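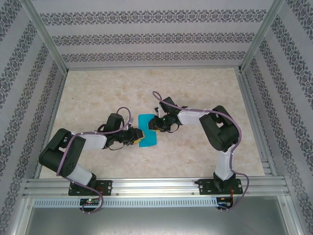
Folding Cloths So They Stay Folded

February, by Flurina Gasser

Print this page | E-mail to a friend

I love a well-folded cloth! A drawer of dish towels and dusters that stand up by themselves makes me happy every morning, and getting there takes less fuss than you'd think.

Start with the surface. Bare countertop is best, and a smooth one best of all. A bed or an ironing board gives under your hands and the cloth creeps away from you. Wipe the counter and dry it well first (I forget this constantly and end up with a damp stripe down the middle of a clean towel).

Lay the cloth flat and take hold of it near two corners. Pull gently outward until the ripples go. Gently! Thin cotton will stretch on the diagonal if you yank, and then your rectangle is a kite and no fold will ever line up. If one edge has curled under, smooth it out with the side of your hand before you do anything else. Press from the middle toward the hem.

Now fold in thirds the long way, and flatten. Thirds again, or halves if the cloth is small. I stop short of the far edge by a finger's width on the last fold, which leaves room for the thickness, and the little packet closes neatly.

Microfiber is its own animal. It clings to itself, so lift and lower it instead of sliding it. Skip the fabric softener too, it coats the fibers and the cloth just pushes water around.

Stand the packets on edge in the drawer, folded side up, with the ones you use most at the front. My kitchen drawer holds 26 this way, and I can pull one out without wrecking the row. A shoebox lid makes a perfectly good divider. So does an old loaf pan!

For a stack of cleaning cloths under the sink, roll them. They won't be as pretty but you can grab one with wet hands.

Comments (3)

Beat Fuchs: Thirds the long way, finally. I've been doing halves for years and they always flop over.

Elfriede Gruber: Do you iron first? My linen ones come off the line like cardboard.

Flurina Gasser: Elfriede, only the linen, and while it's still a bit damp. Cotton gets a good shake and that's it.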